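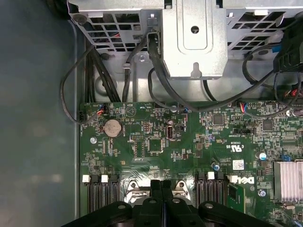 Open workstation with a green Dell motherboard and the drive cage.

Sument Film Synopses, data card

Version of 30 Dec 2018

What is in this set
Sument is a collection of 2599 short synopses of feature films, all in English. We wrote every synopsis ourselves after watching the film, so no text is copied from a distributor or a festival catalogue. The films were shown at the Tristley film club and at the open-air screenings in Prirkthorpe, which are held each September.

One row is one film. The columns are title, year, country, running time, genre, colour or black and white, and synopsis. The genre column has 12 possible values and they are listed in genres.txt. A film can have only one genre, and this was sometimes a difficult choice, for example with a comedy that becomes a crime story after the first hour.

Length of texts
No synopsis is longer than 200 words. Please note that 400 of them tell the ending of the film. They have the value "yes" in the column spoiler, so you can filter them before you show the texts to readers.

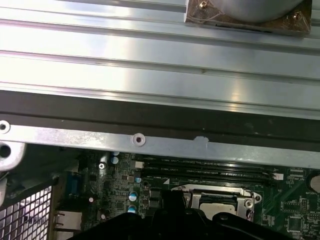 Ridged aluminum panel above a worn metal rail.

Files
films.csv is the full table, in UTF-8, with a semicolon between the columns.
genres.txt gives the genres with a short explanation for each.
changes.txt has the corrections from the earlier version.

Known problems
Titles are given as on the screen, so the same director can have films in three languages and the sorting looks strange. For older silent films the running time depends on the projection speed. We wrote down the time of the copy that we saw.
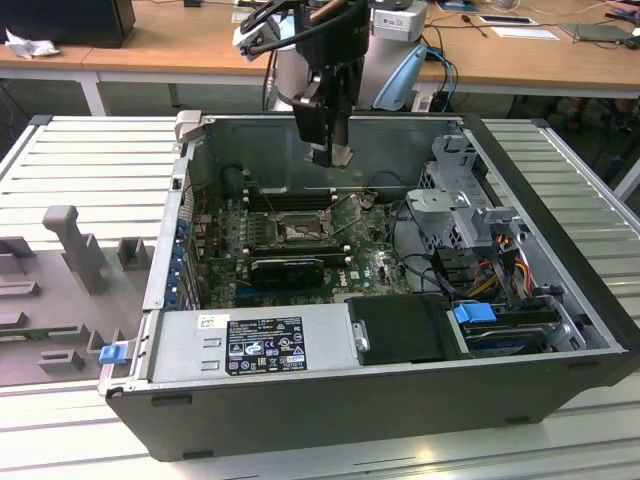

Some years are also not certain. When the premiere and the general release were in different years, we took the premiere.

Licence
You may use the texts for study and for non-commercial programs. Please cite as: Adamczyk, Sument Film Synopses, 2018. Corrections are welcome, and it helps if you write the title exactly as it stands in the table.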